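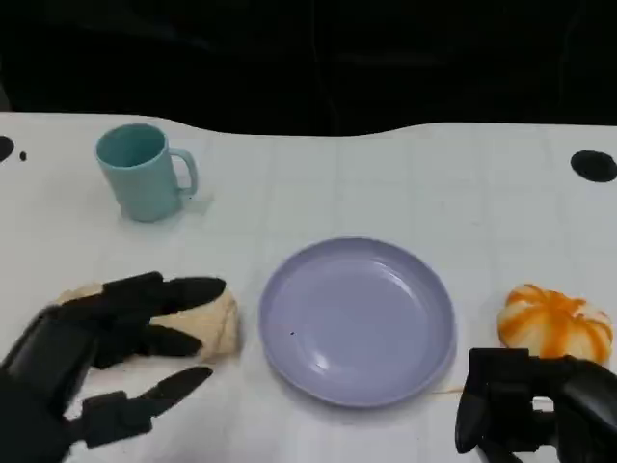

Teal mug at the back, lavender plate in the middle, white top.

Last updated: 11 July 2023
Udness workshop notebook, page 724

Tried the Lakimau pieces on the white top today. The catalogue calls the range "calm on any surface". I have my doubts about that sort of sentence, and more after an hour with it. The teal is fine. It is pale but it reads as teal from anywhere I stood, inside the mug as well as out. The lavender I'm less sure of. Against white it goes greyish, and the only part that looks anything like the swatch is the rim where the light catches it. If the order is going by colour, somebody should look at a plate on a real table first and not at a card.

Shape of the plate is sensible. Flat well, sloping rim, not much depth. Would it hold anything with gravy? They say yes. I want to see it with 22 ml of water in it before I believe a word.

The top itself gets in the way of judging anything. The faint grid shows, and there are dark round spots in it that pull the eye more than the crockery does. Urio's note says "a neutral white surface". Hm. The back edge isn't straight either - it dips and comes up again, so don't use it to line anything up. I did once and had to redo the lot.

Put the orange-yellow piece in with the lavender after that. Strong colour, glossy, lumpy sort of surface. It wins every time. Whoever thought the two would "balance" was looking at a mood board.
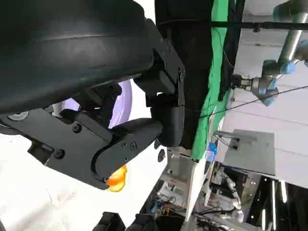 To sort out

- Water test on the plate, level top only. The Vudemik spirit level is in drawer 515, or was.
- Lavender again in daylight by the window, next to the swatch.
- Something plain over the top so the grid and the spots stop showing. Not the shiny cloth, we've been through that.
- Mug handle: the opening looks a bit square to me. Everyone with big hands please try it and write down what you think, good or bad.
- The quote says 3,349 for the full set. Ask whether that has the saucers in it. I suspect not.

No decision on colours until the daylight check is written up on this page.

This site uses cookies to remember your settings. Accept | Manage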